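Subject: Re: [uralville-housekeeping] Bin liners, drawstring or plain

On the kitchen bins at Uralville, Heike Reuter wrote:

> We get through a roll of liners every fortnight and half of them
> go in the bin with hardly anything in them. Can we go back to the
> plain ones? The drawstring type costs more and people don't pull
> the string anyway, they just tie the plastic in a knot.
> Also, who is ordering them now?

I've been ordering them since March, from Shiferaw. They come in boxes of 300 and we have one full box left plus whatever is under the sink. The plain ones are cheaper by the box, but we had a lot of split bags with them last winter and I'd sooner not go back.

On the half-empty bags, I think it is mostly the small bins in the meeting rooms. Those don't need a fresh liner each time. If there is only paper in there, tip it into the big recycling bin and leave the liner where it is.

The other thing is storage. Loose liners get stuffed in the drawer and then you can't tell how many there are. Please lay them on a table, get the air out, fold lengthways twice and roll from the closed end, so the string finishes on the outside. It's easier with both hands at the sides of the bag, as the thin plastic creeps back on itself if you only hold one corner.

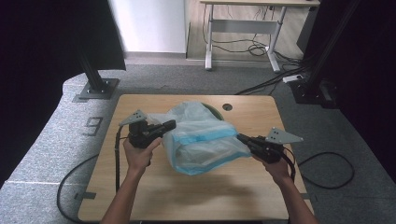 Heike Reuter wrote back to me off list that she would accept the drawstring bags if we bought two sizes, 40 litre for the kitchen and 90 litre for the yard, and stopped using the big ones indoors. I agree with that. The big ones hang over the rim of the kitchen bin and the lid won't shut.

So the next order will be one box of each. Wadidier also do a case of 1,000 at a better price, but we have nowhere dry to keep it.

If you use the last of a roll, please write it on the sheet inside the cupboard door. The pen is on a string again. Food waste still goes in the caddy with the paper bags, and those are ordered separately through Zarkurach.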